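**Desktop refresh at the Utness workshop**

March 26, 2026

The Utness workshop has started on the desktops that came back from the Plostmont offices in November. There are 48 of them, all the same model, and 26 have been opened and checked so far. The rest are stacked along the back wall and will be done by site, with Vutcombe next.

Each machine gets the same treatment. The side panel comes off, the dust is blown out, and the cooler is removed so the old thermal paste can be cleaned off the processor. We then look over the socket and the memory slots before anything goes back in. Fresh paste, cooler on, memory seated, and a test run of 40 minutes. Machines that fail the test go on the lower shelf with a note taped to the case.

So far 2 have gone on the lower shelf, one with a bad power supply and one that will not see its second memory stick. Both will be kept for parts unless a spare turns up.

A reminder about the retention lever on the processor socket. It is under tension and should be let up slowly, with a finger kept on it the whole way. Please don't lift the processor out unless you have a reason to. The contacts in the socket bend easily and a bent one usually means the end of the board.
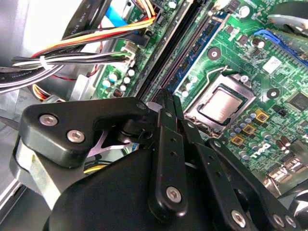
Memory should go back in the slots it came from. The slots on these boards are not all the same color, so check the board diagram if you lose track. Screws go in the magnetic tray, one machine at a time.

Finished desktops will go to the Masanja learning center first. If your site is still waiting on a replacement, send the request to the workshop inbox with the room number and whether you need a monitor cable.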